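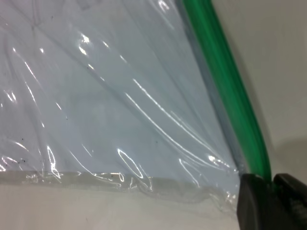
Fig. 3. Wrist view, fingers on the green closure strip.

Recording bag-handling episodes with Etenent

1. Lay the zip-top bag flat on the white table, paper inside.
2. Start both camera streams. Etenent stores 16 frames per policy step.
3. Record 200 episodes, varying the bag angle between runs.

Caution: glare on clear film corrupts depth - train on color only.

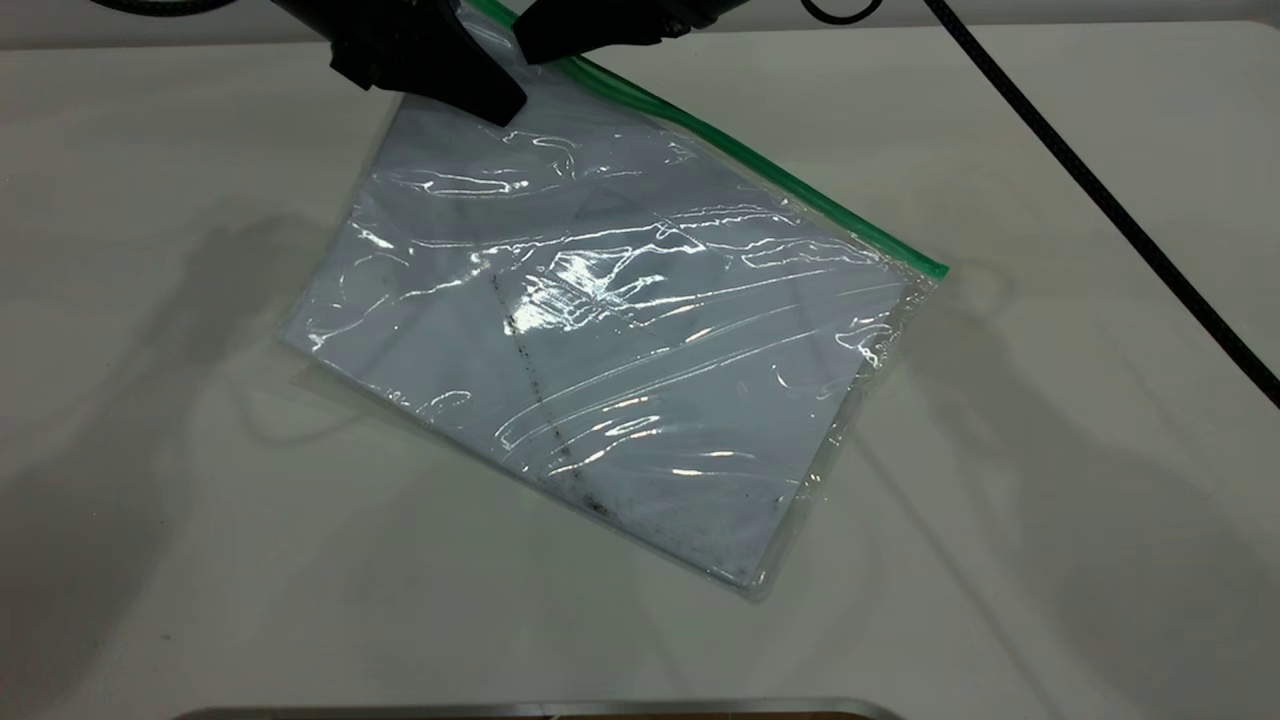

Eusebio Cáceres notes that 48 episodes were enough at Norisbridge once the strip was labeled by hand.

4. Save the set before changing bags.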